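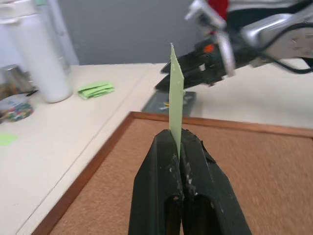 Limlow cork board with wooden frame — my review after two months

I bought this board for our small office, because the notes on my monitor were falling down every evening. I paid 349 for it, and 210 more for the Adona pushpins, which are sold separately.

The frame is thin, reddish-brown, and the corners meet well. The cork is good for sticky notes. I put one pin at a low corner and the note stays, also when the window is open.
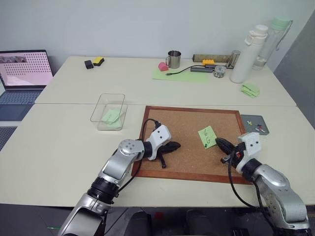
The pins go in with a light push if the board is flat on a table. On the wall I must press harder, and the board moves a little, so I fill it on the table first and hang it after. My colleague Shazia Ansari prefers to leave it flat all day.

What I do not like: the hanging hooks are weak, and the cork gives small crumbs in the first week. The Fiditz board in our other room cost almost 400 and has the same problem with crumbs.

I would buy it again, but with better hooks — mine are already bent.

Naheed Warraich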